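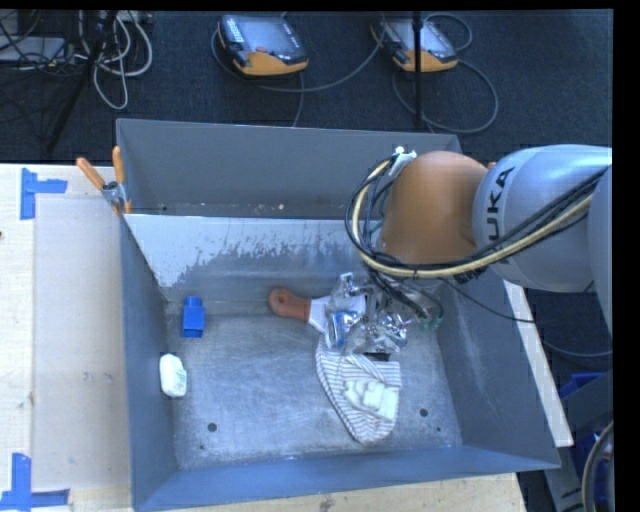
## Consejos de taller para la celda de vaciado de cajón

Notas del club de robótica Clota para los equipos que preparan la prueba de recogida de objetos mezclados. Valen para cualquier brazo de seis ejes con pinza de dedos. Los valores de velocidad y fuerza están en la hoja de cada equipo y no se repiten en esta página.

### Cajón

- Fijar todo panel añadido con pinzas de apriete. Con el panel trasero sujeto por una esquina con dos pinzas naranjas se puede desmontar sin herramientas. Comprobar el apriete al empezar cada turno.
- Los restos blancos de la pared se quitan con espátula de plástico y un paño con alcohol isopropílico. No usar estropajo metálico: deja brillos que la cámara de profundidad interpreta como huecos.
- Los arañazos del fondo no se lijan ni se pintan a mitad de temporada. Un fondo nuevo obliga a repetir las capturas de referencia – la última serie de Vestthorpe tenía 1.549 – y no compensa.
- Los agujeros del fondo se dejan abiertos. Si se usan piezas más pequeñas que el agujero, cinta por debajo, nunca por dentro.

### Marcas en la mesa

Las esquinas del área de depósito se señalan con cinta azul, en forma de L. Pegar sobre la madera limpia y presionar con el canto de una regla. Cambiar la cinta cuando levante una punta; la nueva se coloca antes de retirar la vieja, alineada por el borde interior. El borde interior es la referencia para el programa y para el árbitro.

### Objetos

1. **Telas.** El paño de rayas se deja caer arrugado, sin doblar. Lavarlo sin suavizante, que cambia el agarre de los dedos. Si esconde otros objetos entre los pliegues, anotarlo en la ficha antes de arrancar.
2. **Brochas y pinceles.** Agarrar por el mango, cerca de la virola. Si el extremo del mango queda libre, la pieza gira al subir y golpea la pared inclinada. Bajar la velocidad de salida hasta superar el borde.
3. **Frascos.** Siempre cerrados y vacíos. Tumbados ruedan poco si la etiqueta está entera; despegada por una esquina, el frasco se engancha en la tela.
4. **Bloques de plástico.** Junto a la pared del fondo son la pieza más lenta. Programar primero un empuje lateral y después el agarre.

El orden recomendado es retirar primero lo que está encima de la tela y dejar la tela para el final de su zona. Moser probó el orden inverso y perdió tres piezas por arrastre en una sola ronda.

### Cables de la muñeca

- El bucle ha de permitir el giro completo del último eje sin tensión. Probarlo a mano, en modo manual reducido, en los dos sentidos.
- Bridas textiles en los tramos móviles. Las de plástico, solo en los segmentos rígidos y con la punta cortada a ras.
- Los cables que envuelven la pinza no deben sobresalir por debajo de los dedos en ninguna apertura. Un cable que roza el fondo se cambia el mismo día.
- Etiquetar los dos extremos de cada conector.

### Suelo y consolas

Las consolas de programación se apoyan en la moqueta solo con el brazo parado. Pantalla hacia arriba, cable recogido en vueltas amplias y fuera del paso. Las vueltas cerradas acaban rompiendo el cable a la salida de la carcasa; la reparación del año pasado en Prurwood costó 378 euros. Las patas de trípodes y soportes se marcan con cinta en el suelo – si alguien las mueve, se recalibra antes de seguir.

### Mantenimiento

| Cuándo | Tarea |
|---|---|
| Cada turno | Pinzas de apriete, cinta azul, cables de la muñeca |
| Jueves | Limpieza del cajón y lavado de telas |
| Cada 2.000 ciclos | Revisión de dedos y tornillería de la pinza |
| Enero | Sustitución de bridas y revisión de conectores |

Las incidencias se apuntan en el cuaderno de la celda con el número de ciclo. Las llaves del armario de repuestos las tiene Emil Camenzind.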